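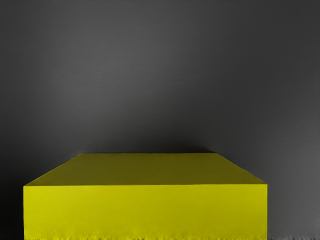

*The yellow block in the simulator, grey background, as it looks on my screen.*

# Our packing hall gets a robot cell and we must practise in a simulator first. What happens to our work?

**Posted by Revathi Shenoy, 2/20/21**

Hello to all. I work in the packing hall at Orthorpe, on the line where we put the boxed goods on pallets by hand. I have done this for 12 years. In December our management told us that a robot cell from Karanholm will be installed, and that five of us will be trained as cell operators. I am one of the five.

The robot is not here yet. For the moment we have a computer in the old break room with a simulator, and we do exercises in it. In the exercise where I am now there is a big yellow block, and it stands for a carton. The trainer says I must learn to judge the position of the block from the view on the screen, before we come to any real goods. I find this very difficult. With a real carton I know with my hands if it stands straight. On the screen I see a darker top and a bright front, and I must decide from this if it is turned a little or not.

I have two things to ask:

- Does this practice help later with the real machine, or is it only to fill the time?
- What happened in your workplace with the people who were not chosen? In our hall this is not said openly, and at lunch people have become quiet with me.

Please excuse my English. I thank you for every reply.

---

**lau_nightshift**

I went through nearly the same thing, with another supplier, so I try to answer both.

The practice helps, but you must know which part of it. The feeling for a carton you will not learn on a screen, and you have it already. What I learned was to read a camera view. When the real cell stops, you often stand outside the fence and look at a monitor, and you have to say what is wrong before you open the gate. For a single block I would look first at the line between the top and the front. If this line is nearly level, the block is facing you nearly square. Then compare the two side edges of the top. If one slants longer than the other, be careful: it can be turned, but it can also only stand a bit to one side of the camera. I made this mistake many times. Ask your trainer if you may move the camera in the exercise. In ours it was possible, and it was hidden in a menu which no one had shown us.

Do not worry about the edges of things looking strange or fuzzy near the floor. Ours had this too, and I lost a whole morning thinking that it meant something for the task.

For the second matter, I can only tell how it was with us. No one was dismissed in the first year. Two colleagues went to goods-in, one took early retirement, and when somebody left by himself the place was not filled again. So the hall became smaller slowly. The lifting is gone and my back is better. But I also walk alone between the machines for most of the shift, and before we were talking the whole night. I did not expect to miss this so much.

My advice is to ask for three things in writing — your pay grade as operator, who is called when the cell stops at night, and if the others can be trained later. We asked for the third one too late.

---

**Fundutitz**

simulators are a waste of time imo. we had two weeks of it and then the real cell had different buttons. you learn it in the first days when it breaks down.

---

**palletman226**

I don't agree fully with the reply before mine. Different buttons, yes, but I was less afraid of the machine because I had already done every wrong thing in the simulator, where it costs nothing.

About the lunch table: I was also one of the chosen ones. What helped was that I asked our shift leader if the others could come and try the exercises in the quiet hour. Some came only to laugh at me, and it was fine. One of them was much better than me at it and she is now an operator also. Perhaps you can ask the same at Orthorpe.

If there is a union person on your site, speak with them before the cell arrives. After the start everybody is busy with the output figures, and it is hard to get a meeting.

---

**Revathi Shenoy**

Thank you, lau_nightshift and palletman226. I have found the camera menu, it was under "view". I will ask the shift leader about the quiet hour, and I have written down the three points. The pay grade was not mentioned to us at all until now.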